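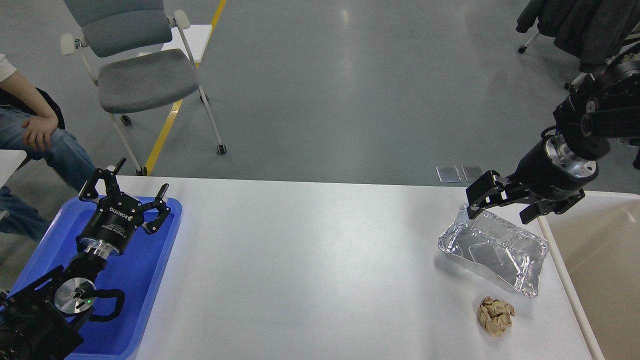 Lecture : 2 min

Fil sur l'indexation des avis de décès du fonds Ostermann (presse locale de Viltel). Notes de méthode, pour ceux qui reprennent les fichiers.

Le lot traité en juin compte 830 avis. Une ligne par défunt, pas par avis : un remerciement publié après les obsèques se rattache à la ligne existante.

La grille comporte 14 champs. Six sont obligatoires : nom d'usage, prénom, date de parution, page, commune, type d'avis. Le reste peut rester vide. Un champ vide vaut mieux qu'un champ deviné.

Nom de naissance : saisi uniquement s'il est imprimé (« née », « veuve », « épouse »). « Veuve X » donne le nom du conjoint et ne renseigne pas le champ naissance. C'est l'erreur la plus fréquente du lot.
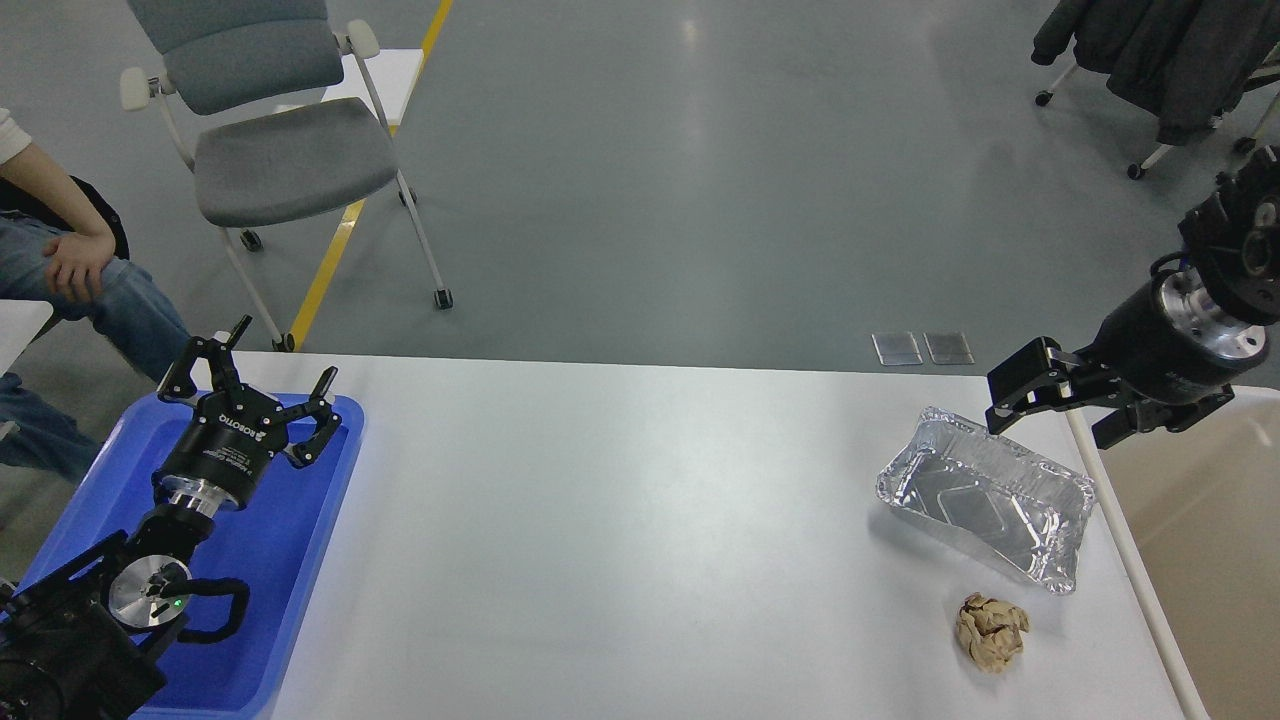 Date de décès : la moitié du travail. « Survenu mardi » se calcule à partir de la parution, avec la mention « calculée » en colonne note. « Survenu dans sa 83e année » signifie 82 ans révolus – ne pas saisir 83.

Lieu : on distingue commune de décès, commune de résidence et lieu de la cérémonie. L'avis n'en donne souvent qu'un. L'église ne vaut pas domicile.

Parenté : on transcrit l'ordre imprimé, sans reconstituer les couples. « Ses enfants et petits-enfants » sans prénoms = champ vide, note « collectif ».

Doublons : trois critères concordants avant fusion (nom, prénom, date de décès ou âge). Deux critères, on pose un renvoi et on laisse les deux lignes. Greltine propose la fusion dès le deuxième, il faut régler le seuil à la main.

Abréviations religieuses et militaires conservées telles quelles. La table d'équivalence est dans le dossier Tulletti, onglet 2.

Avis récents : les adresses des familles ne sont pas reprises dans l'index public, même imprimées. Elles restent dans la transcription intégrale, consultable sur place.

Prochaine livraison en octobre 2026, format CSV, UTF-8, séparateur point-virgule. Corrections à signaler avec la date de parution et la page.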